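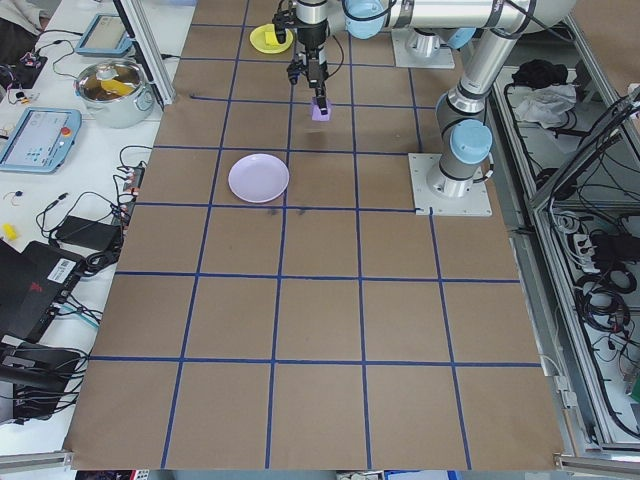

I have been putting off writing about the community garden plots for weeks, mostly because every time I sat down to do it something else needed planting. But it's May, the beds are in, and a bunch of you have written asking how the move to Arboleda Street went, so let me try to catch you up!

The short version is that we're in and the water works. The long version starts back in the winter, when the lot on Wasberg Avenue got sold and we had until spring to clear out. I'd had the same plot there for 8 years. I knew exactly where the soil stayed soggy and which corner the rabbits came in by (the one behind the compost, always). Leaving it was harder on me than I'd like to admit. I dug up the rhubarb, two currant bushes and as many strawberry runners as I could fit in the trunk, and I left the mint where it was, with my compliments to the new owners.

The Arboleda lot used to be parking for the old Hellent furniture store, so the ground is packed hard as a plate. You can't dig in it. Everything has to go in raised beds, and raised beds need soil, and soil, my friends, is expensive. We ended up with 51 beds, each of them 4 feet wide so that a person with normal arms can reach the middle from either side. I argued for a bit narrower and lost. I've now weeded mine a few times and my back would like the record to show I was right.

Kevin Inga handled the dirt order, and he deserves a proper thank you for it. He called every landscape yard in the county and found one that would sell us a soil and compost mix at a price we could live with, then got them to bring it in on a Saturday when people could be there with wheelbarrows. If you've never seen a full dump truck let go of its load while a crowd of grown adults cheers, I recommend it. We were done before supper, and I slept like a rock.

Now for what I've learned so far, which may save you some trouble. New soil mix settles a lot. I filled my bed level with the top board and after a couple of good rains it had dropped by a hand's width, so heap it up higher than looks sensible. It also dries out faster than the ground does. I was used to watering on Wasberg when I felt like it, and that's not going to fly over here with all that blacktop soaking up the sun. I've put down straw between the peppers and it's already helping.

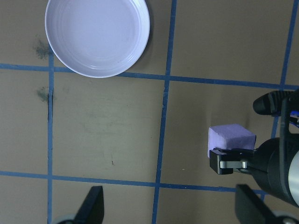 The other thing is to plan your bed before you plant it. I know, I know. I have always been a stick-it-where-there's-room gardener, and on a big sloppy plot you can get away with that. In a raised bed you can't hide a zucchini. One of my neighbors on the north row marked hers off in squares with string, a different thing in each one, and I teased her for it right up until her radishes came up in perfect little patches and mine came up in the middle of the carrots. So I pulled the carrots, started over, and borrowed her string.

What's in my bed right now: bush beans, lettuce (going fast, come get some), four pepper plants, the do-over carrots, and one tomato that I promised myself would be the only tomato. There are two more on my back step. The rhubarb sulked for a while after the move but it's pushing up new leaves, and I'm leaving it alone this year so it can get its feet under it. No pie until next spring. My family is taking it hard.

A few bits of business. We still owe $575 on the water hookup, so if you haven't paid your plot fee, please drop it in the box by the gate or hand it to Kevin. The hose on the south side has a split near the nozzle and will get you right in the shoe. And the Randov Library has started a seed swap in the front lobby, with drawers you can dig through any time they're open. I came home with a packet of yellow beans and some kind of squash with the name smudged off. It's going in the far corner this weekend.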